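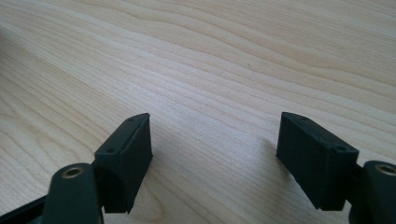 Section 7: Squaring up the fingers before a practice run

Okay, so your Flotcombe gripper is built, the pads are screwed on, and you want to go pick stuff up. Give me a few more minutes first! I wrote this section after our August build days, when half the club (me included) skipped it and then wondered why the foam blocks kept spinning out sideways. Open the fingers up over a bare stretch of tabletop, the way ours are, with plenty of wood between the two pads and the brass bushings showing at the tops of the arm links. If you can't find the bushings on yours, go back to Section 2 and put them in now.

You'll need the small hex driver, a strip of paper, a scrap of fine sandpaper and one of the foam blocks from the Vudamura bin.

1. Hold the handle in your normal grip and let the fingers open all the way. Don't force them past the stop.

2. Look at the pads from the top. They should sit at the same height, and the two holes on each top face should be clear of plastic strings. Pick out anything loose with a toothpick.

3. Run a fingertip along the bottom edge of each pad. Printed edges can come out a little ragged, and that's fine for practice, but sand down anything that catches your skin.

Note: Leave the flat inner faces alone. Shiyu Xue sanded hers smooth as glass and then couldn't hold a marker.

4. Close the fingers slowly on the paper strip and tug. You want the same drag at the top of the pads as at the bottom. If the paper swings to one side, loosen the pad screws a half turn, squeeze the fingers shut, and tighten again while they're closed.

Caution: Keep your other hand out of the gap while you squeeze. The links pinch, and they pinch hard.

5. Open and close 40 times. Yes, all of them, it's good for your forearm. Listen for clicking at the bushings.

6. Check the screws again. Mine had backed out a little on the left side, so now I do this one every time.

7. Put the foam block down, pick it up, set it back. If it stays straight, you're done and can move on to the Plomard course in Section 8.

If it still twists, swap the two pads left for right and start over from step 2. Still twisting? Bring it to Domnica Rusu at the bench, she has spare links in the Yuan drawer and she's much better at this than I am.

Last changed 29 September 2021 (new step 6)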